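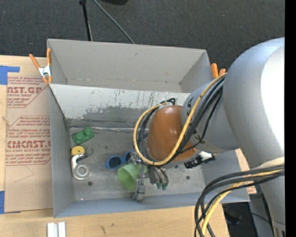 Mostden Bin Set: read me first

A data card for a small collection of robot grasps out of a cluttered bin. It was put together to answer a question Maricica Lungu's mum asked over tea: can it tidy up yet? The short version is no, but it's a better class of no than we had last September.

What's in it

400 pick attempts by one arm with a metal gripper, split into 50 sessions. Each session starts with a fresh jumble in the grey bin: toys, kitchen stuff, bits of kit, whatever Grigore Rusu could find that wouldn't be missed. Goggles, a cup on its side, a building block with big round studs. Your kitchen bench on a Sunday, more or less, minus the mail.

Each attempt has the overhead colour video, joint positions, gripper opening, and a label typed in by a human being who would have preferred to be doing something else.

Labels

held - lifted clear of the rim and kept there for 6 seconds
dropped - lifted, then reconsidered
pushed - moved the object, never had it
nothing - closed on air with great confidence
bin - grasped the bin

We didn't plan on needing the last one.

How to load it

Unpack the archive and leave the folder names alone. The reader script (filip.py, named after the lab's old coffee maker) assumes them and will complain in Romanian if they change. Radu Manole wrote the error messages and regards translation as your problem. Session files are plain CSV. Video sits beside them under the same name.

Times are in seconds from the start of the attempt. Joint angles are in radians, apart from session 6, where they are in degrees. Fixing it would break two people's code, so there it stays.

Known problems

The arm hides what it's picking up. From the fixed camera you'll often see plenty of wrist and cable and very little target. If your method needs a clean view of the grasp, it will be disappointed, much as ours was.

The bin is scuffed and the dividing panel has worn patches. Early versions of our detector found these fascinating and proposed picking them up. Please don't crop them out and then report a better score.

Clear and shiny things are under-represented. So is anything soft. There is no laundry in here at all, and nobody should use this set to make claims about socks.

So, chores?

Picking one hard object out of a bin is a fair slice of tidying. The rest is knowing where it goes, and whether the cup is dirty, and we have no labels for either. Anca Ardeleanu reckons shop-floor sorting will get there long before the toy box does, as a parts bin at least holds the same parts tomorrow. Oratile Joubert has two kids and agrees.

Licence and contact

Free for research and teaching. For commercial use, ask Grarex, who paid for the gripper and would like to hear about it. Bug reports go to Radu. Include the session name and the full error message, in the original.

Last updated Aug 25, 2019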